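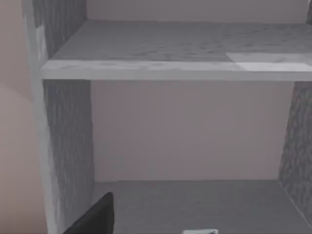 Can I send in an obituary if the person never lived in Parsons?
Please do! We take any obituary that mentions the town, even in passing. A sister who stayed here, a first job, one year of high school before the family moved on: all of that counts, and those passing mentions are often the ones that help a family researcher the most.

That question has come in more than any other, so it gets top billing in this update on the Parsons Obituary Index. And what an update! As of March 25, 2025, the index holds 3751 entries. When we started in September we had two shoeboxes of clippings and a typed list that stopped partway through the letter G, and I would have been thrilled to reach the end of the alphabet by summer. We are well past it and have gone back to fill in the gaps.

A big share of the new entries came from the Hitum Weekly, which ran a Parsons column for years and printed death notices in it that never appeared in our own paper. If your people farmed on the north side, try searching again. I found my grandmother's cousin there, listed under a first name none of us had ever heard anyone call her (we all knew her by her middle name, and so did her church, and so does her headstone). The notice also gave the name of the ship her parents came over on, and my mother and I were on the phone about it until past her bedtime.

Which brings me to names. Please, please send us every version you know. Maiden names, nicknames, the spelling before somebody at a school or a bank changed it. The index can hold up to 30 name variations for one person and so far our record is a good deal less than that, so there is room. Married women are still the hardest to trace. The older notices will say "Mrs." and the husband's initials and leave it there, and unless a relative tells us who she was, that's how she stays in the index.

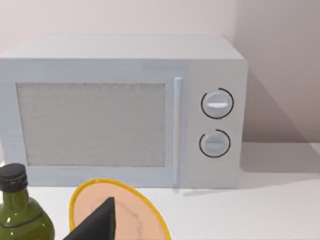

We have also started linking entries to burial records at Esinano Cemetery. The link shows up as a section and row under the person's dates. It covers only the older half of the grounds for now, and a few rows were numbered twice back when the fence was moved, so if the stone isn't where we say it is, walk one row east before giving up. Then write and tell us so we can fix it.

Some of you have asked about length. The index entry itself is short: name, dates, places, parents, spouse, children, where the notice was printed. Behind it we keep the full text whenever we have it, and the full text is where the good stuff lives. Bowling leagues! Blue ribbons for pickles! A man who drove the same bread route his whole working life and whose family listed the stops! Old obituaries around here would tell you who sang at the service and who brought the car from the depot, and every one of those people is someone's lead.

If you are writing one now for somebody in your own family, I know it is a hard week to be thinking about future researchers. But if you can manage it, put in the town of birth, the mother's maiden name, and the years for school and jobs. Spell out the names of clubs, too. We have three different groups in the index that all went by the same initials, and we are still sorting out who belonged to which.

Scans can be sent through the Jumeo upload page, which now takes photos from a phone as well. Lay the clipping flat near a window and get the whole column in, including the top of the newspaper page if you have it, so we can read the date. Clippings without a date are welcome as well. Write whatever you remember on a separate sheet, never on the clipping, and please don't laminate anything before you bring it to us.

Next up is the letter M, second pass, and there are a lot of Millers.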